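Prarnum Forums > Government and Constitution > Draft charter for Ustier: second chamber

ballotbox49
Article 4 of the Ustier draft gives the new upper house a delaying power of up to 100 days on ordinary bills. It says nothing on money bills. Has anyone found a definition elsewhere in the text?

idard_clerk
Not in the July version. The annex refers to "financial measures" twice and defines them nowhere. In Idard the speaker certifies a money bill and the certificate can't be challenged in court. I'd expect Ustier to copy that.

shirazi_road
I wouldn't. The Idard rule works where the speaker gives up the party whip on taking the chair. The Ustier draft lets the speaker keep it.

idard_clerk
That is a point about standing orders, and they can be changed by a simple vote. The charter can't.

ballotbox49
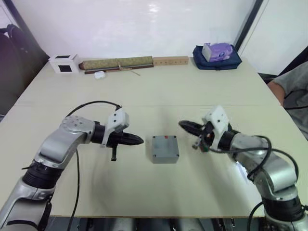
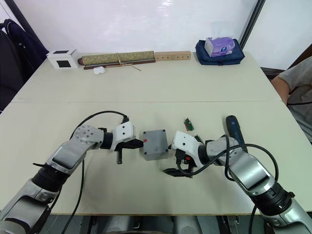 My worry is with the deadlock clause. If the houses disagree twice, the bill goes to a joint sitting, where the lower house has 300 seats and wins nearly every time. I would sooner have a conference stage first, with equal numbers from each house.

shirazi_road
Equal numbers gives an appointed chamber the same weight as an elected one. I can't support that, even for a stage with no final vote.

ballotbox49
It would only report. Both houses could still reject the text.

tally_room
Two separate things here. The definition of a money bill has to be in the charter – I agree with ballotbox49 on that. The conference stage could sit in an ordinary act and be dropped after one parliament if it only adds delay.

idard_clerk
Does the delay period run during a recess? Article 4 says "days", and the annex says "sitting days".

tally_room
Article 4 prevails over the annex under the final clause, so calendar days. I have put it in my comments on the draft as a drafting error.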